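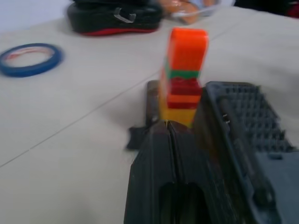 I have been buying building blocks for other people's kids for years, and last August I finally bought a set for my own place. My niece stays with me a lot, and I was tired of her going straight for the TV remote. The set I picked was the Stirkico Big Tub, 300 pieces, item number 3605 if you're hunting for it. I've had enough rainy afternoons with it now that I feel ready to say something useful.

First, the colors. They're loud! Red-orange, green, dark red, yellow, all strong and solid, with none of that chalky pastel look that's everywhere right now. I know a lot of people want toys that match the couch. I don't. When a kid builds a tower with an orange block up top and yellow at the bottom, you can see from across the room what she made, and the bands of color in between look great against a pale table. The darker red is my favorite. It has a deeper tone than I expected from the box, and it makes the orange next to it really pop.

The fit is what I was most worried about, having been burned by cheap sets before. You know the kind – you press two pieces together and either they fall apart when you breathe on them or you need your teeth to separate them. These are good. Not perfect, but good. A short stack holds together when you pick the whole thing up by the bottom block and carry it to the other side of the table, and my niece (she's four) can pull most of them apart by herself. The thin pieces are the exception. The flat green ones in particular grip like crazy, and I end up prying them off with a butter knife a couple of times per visit. A separator tool in the tub would fix that. There isn't one.

Now the shapes. You get a lot of the basic chunky blocks, a decent pile of thin ones, and then a handful of tall pieces with rounded corners. Those tall ones are the stars of the tub as far as my niece is concerned. They become chimneys, people, rocket noses, candles on a cake, and once a very long-suffering mailman. I wish there were more of them! I'd happily trade twenty of the basic blocks for five more tall ones. When her cousin is over too, the fighting is always over those.

I'd also tell you to think about the surface you play on. On my living room rug the big builds lean and tip, and then there's crying. On a plain, light-colored tabletop everything stands straighter, and small pieces don't disappear. I cleared off the low table for this and it has more or less become the block table.

My friend Lurdes Loureiro has the Lellby set, which is the one everybody seems to compare this to, so we dumped both out at her house and mixed them up. They do connect to each other, sort of. The Lellby pieces sit a hair looser on top of the Stirkico ones, fine for a wall, bad for anything tall. The Lellby blocks feel a little lighter in the hand and the yellow is more of a lemon. Her kids didn't care one bit about any of this and built a zoo out of everything. If you already own a lot of Lellby I'd stay with it, but starting from nothing I would go with these.

Cleaning is easy enough. I put them in a mesh bag and swish them around in the sink with dish soap, then spread them on a towel overnight. Water does hang around inside the hollow undersides, so shake them out well or you'll have a damp tub in the morning. No fading so far.

The tub itself is the weak point. The lid on mine cracked at the corner within a month, just from being snapped on and off, and the handle feels flimsy when it's full. I moved everything into an old Sunik storage bin and gave up on the original. For what this set costs I'd expect a box that lasts as long as the blocks do. I wrote to the company and got a polite reply and no lid.

One more gripe, a small one: the idea booklet. It has 3 projects in it, and one of them uses more tall pieces than you get. We tried it, came up short, and finished the castle with a lopsided roof. My niece liked it better that way, so fine.

There's a 1000 piece version too. I thought about it, but 300 is plenty for two kids at a low table, and I'm the one picking them up off the floor. If they ever sell a little bag of just the tall ones, I'm buying two.

Four stars out of five. The missing one is for the lid.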